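4.2 Bimanual drawing task

We evaluate the method on a drawing task in which the robot has to reproduce a short target stroke on paper with a marker. Drawing was chosen because the contact phase is long compared with pick-and-place and because every error in pen height or tilt leaves a record on the sheet. The task is split into four stages: grasp, approach, stroke and return. A stage is scored as complete only if all earlier stages in the same episode were completed.

Demonstrations were collected by teleoperation with the Taipe interface. The training set holds 200 episodes recorded by two operators. Target strokes were drawn from the Flulteo shape list, which contains open curves only; closed shapes and letters were left out of this study. Joint positions, gripper openings and all camera streams were logged on a common clock and resampled to 20 Hz before training. Episodes in which the operator dropped the pen were kept if the pen was picked up again without outside help – removing them lowered the grasp score in pilot runs.

The drawing board was placed by hand before each episode. Its position varied by up to 2 cm in both directions, and no fixture was used to hold it to the table. Binder clips keep the paper on the board. Markers and the desk lamp were also moved between episodes, so that the policy could not rely on a fixed layout or on a fixed shadow pattern. Fig. 6 shows the workspace from the fixed camera.

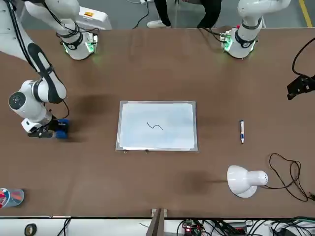
Fig. 6. Workspace for the drawing task, with a short wavy stroke on the paper. The robot's right arm (left in the view) is lowered over the table; the left arm is folded upright.

Shadows proved to be the main source of visual variation. Both the lamp and the arm itself darken parts of the tabletop, and the arm shadow moves with the gripper. A first version of the policy, trained without brightness augmentation, often treated the shadow edge as the board edge and started the stroke too far to the right. Adding random brightness and contrast changes removed most of these errors. Cropping the input to the board region gave no further gain and made the grasp stage worse, as the marker was then sometimes outside the crop.

We compare two policies. Gromorier predicts action chunks from images and joint state. Rolico uses the same encoder but adds a contact estimate derived from motor current, which is fed to the action head at every step. Both were trained on the same episodes with the same schedule. Evaluation comprised 102 trials per policy, with the order of the policies shuffled within each session. Stroke quality was rated by Alcides Arboleda and Lucero Alvarado, who saw scans of the sheets without policy labels.

The two policies differ little up to the approach stage. During the stroke, Gromorier tends to lift the pen near points of high curvature, which leaves gaps in the line. Rolico keeps contact through these points but presses harder at the start – a wider dot at the first contact point is common in its sheets.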